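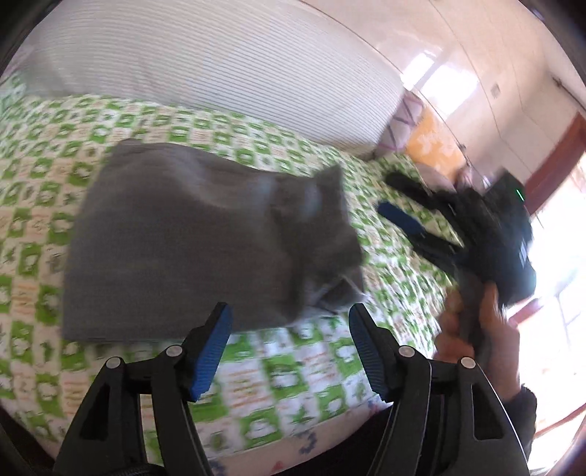
*Soft grey cloth, folded, on the bed.*

# Jumorar fitted sheet, item 1809

Back in stock. Same sheet as before, new elastic. If you had the old one and liked it, order the same size and skip the rest of this page. If you had the old one and the corners popped off at night, read the part about elastic.

Studis has been selling bedding out of the Bromley building for long enough that we get the same questions every week, so most of the answers are here now. Updated 2021-09-01. Prices are on the order form, not here, they kept going out of date.

## Basics

- Fitted sheet, cotton jersey, elastic all the way around
- Sizes: twin and full. Just those two for now
- Fits mattresses up to 13 inches deep
- Sewn by Hubáček, same as the pillowcases
- Machine wash warm, tumble low
- Sold single. No sets (see below)

Jersey is t-shirt fabric, basically. Stretchy, a bit heavier than people expect from the word "cotton." Doesn't feel crisp. If you want crisp you want percale and we don't carry it, sorry. Dagmar Hrnčiar on the order desk can tell you who does.

## The elastic

Old version had elastic at the corners only. Cheaper to sew, fine on a thin mattress, not fine on anything with a pillow top. We got a lot of those back. Kazimír Jelínek at Hubáček redid the pattern over the summer and now it runs the full edge, with a deeper pocket at each corner. Wider elastic too. Takes a bit more pulling to get on. Start at the head end, do both top corners, then kneel on the mattress and do the foot.

The seam with the care tag goes bottom right as you look from the foot of the bed. Once you know that you never have to spin the sheet around again. Top and bottom edges are different lengths so it does matter.

## Will it fit my mattress

Measure depth, not just length and width. Ruler against the side, seam to seam, and measure at the tallest spot if its a pillow top. Add whatever topper you use. A topper plus a thick mattress is the usual reason for a return.

- 11 inches or less: fits, no problem, a little extra tucked under
- Over that, up to 13: fits snug, this is what it was cut for
- Anything deeper: don't. It will go on and then creep up by morning

Trundles and daybeds are OK if the mattress is a real twin. A lot of trundle mattresses are thin, sheet will be baggy. You can take in the corners with a safety pin underneath or get bed straps. We don't sell straps.

Cot mattresses, crib mattresses, no. Please don't put this on a crib. Too loose, not made for it.

## Kids' beds

Most of the full size ones go to adults, most of the twins go to parents. So, some notes from the parents. Zoila Mamani buys for the after-school sleep room at her center and has sent us more feedback than anyone.

Use two layers if there are accidents. Waterproof pad, sheet, second pad, second sheet. Middle of the night you strip the top pair and go back to bed. Works with these because the jersey gives enough to go over a pad without popping. Wool pads are too thick for this, use the quilted cotton kind.

Loud quilt, quiet sheet. That's taste, but a kid will pick the quilt every time and a plain sheet goes with whatever they pick.

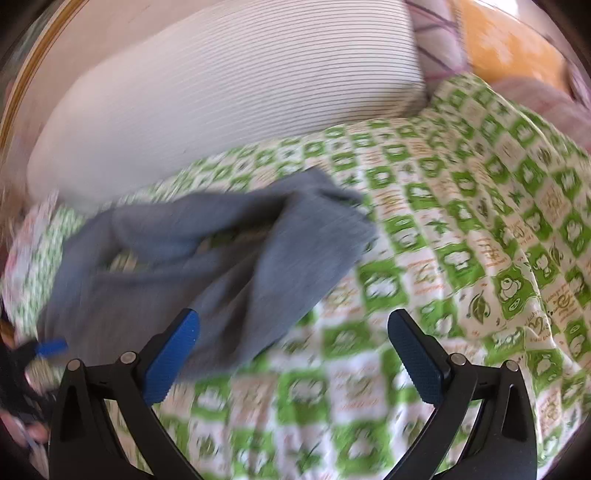 Top layers: a light quilt over jersey is enough for most of the year, the sheet itself holds some warmth. Add a blanket in winter. Pull the quilt down past the mattress edge on both sides before tucking the foot or it ends up on the floor by midnight. Kids who kick do better with the foot left untucked altogether.

Put the name on the care tag, laundry marker, if the sheet is going to camp or daycare. Bohumila Zeman in packing can do it before shipping if you write the name in the notes box. Block letters please. No charge, but add a day.

## Washing

First wash by itself. Jersey sheds lint the first time and it will get on everything, especially towels. After that wash with whatever.

Warm, not hot. Hot won't ruin it but it shrinks the length more than the width and then the corners pull. Low heat in the dryer, and take it out while it's still a tiny bit damp at the elastic. Elastic that gets baked dry every week goes slack, that's true of every fitted sheet.

Don't use fabric softener. Makes it pill faster. Half a cup of white vinegar in the rinse if you have hard water and it starts feeling stiff.

The dryer ball-up problem: fitted sheets eat socks and small stuff and twist into a rope. Stop halfway, shake it out, restart. No trick for it that we know off.

Stains, cold water first. Blood and milk especially, warm sets them. Then soap, then the normal wash.

## Folding

People ask. Put your hands inside two corners, right sides in. Bring one hand to the other and flip that corner over so it sits on top of the first. Do the same with the other two. Lay it flat, fold the elastic edge in to make a straight line, fold in thirds, fold again. Or stuff it in a pillowcase and call it done, which is what the warehouse does with the sample stock.

## Why no sets

We tried. Everyone wanted a different number of pillowcases and half of them didn't want the flat sheet. Pillowcases are on their own page, flat sheets are coming back later in September if the fabric shows up. Dye lots vary a little between orders, so if you need a close match order everything together and say so in the notes.

## Returns

Unwashed, 30 days. Washed, only if something is wrong with it: seam opened, elastic came loose, wrong size in the bag. Send a note first so we know it's coming. Nawal Younis handles returns and she needs the order number on the outside of the package, not inside.

Old corner-elastic version: we still take those back for a swap if the elastic failed. Same size only.

## Known issues

- Some bags in the first batch say "full" on the sticker and "twin" on the tag. Go by the tag
- Care tag ink fades. Wash instructions are above, same for all sizes
- A few people got a sheet with a loose thread at the foot seam. Snip it, don't pull

Queen is being asked for a lot. The pattern is cut, waiting on wider fabric from the mill. No date yet, email the order desk to get on the list.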